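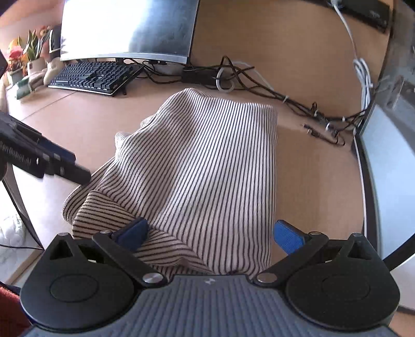 Folding Weather
October
by the Clastby Evening Writers

The planner had been thinking about the same corner for 35 seconds, which for a planner is most of a lifetime, and I was thrilled. Last week it would have given up in 3!

I'd called the new module Mirari. The old one, Flatau, had been a decent, stubborn piece of work that treated cloth as a sort of badly behaved cardboard. It would find an edge, draw a straight line to where the edge ought to go, and follow that line whatever happened on the way. Lovely code, very tidy, and it had never once wondered if it might be wrong. Mirari wondered all the time. Every few moments it threw out a handful of guesses about where the cloth would be next, looked again, and dropped the guesses that hadn't come true.

"It's dithering," said my sister, who had come round for lunch and was being given a log file instead.

"It's choosing! Look at the scores."

She looked at the scores. They went up the screen in a grey ladder, 10 guesses to a rung, and halfway up they all went bad together.

I knew that shape. I'd seen it on Saturday and blamed the gripper timing, then the depth filter, then (for one long evening) myself. All the guesses agreed that there was an edge in the middle of the cloth, a strong one, far better than the real edges, and all of them wanted to pick it up.

"What's it trying to grab?" she asked.

I scrolled back to the start of the run and played it slowly. Stripes, fold, stripes, and then the bright shape lying across them, with a border as crisp as a hem.

"Sunshine," I said. "It's trying to fold the sunshine."

She laughed so much she had to put her plate down. I was already typing. If an edge was cloth, it ought to move when the cloth moved. So - nudge first, look second, and throw away anything that stayed put while the stripes slid underneath it. The whole fix came to fewer lines than the comment I wrote above it.

We ran it on the recording, then 300 times in the simulator with a lamp I'd made swing about like a ship's lantern. The false edge rose up every time, bright and tempting, and sank again after the nudge.

"Now do it properly," my sister said, and went to pull the blind up as far as it would go.

Clastby Evening Writers - contact the editors - © the authors - Back to top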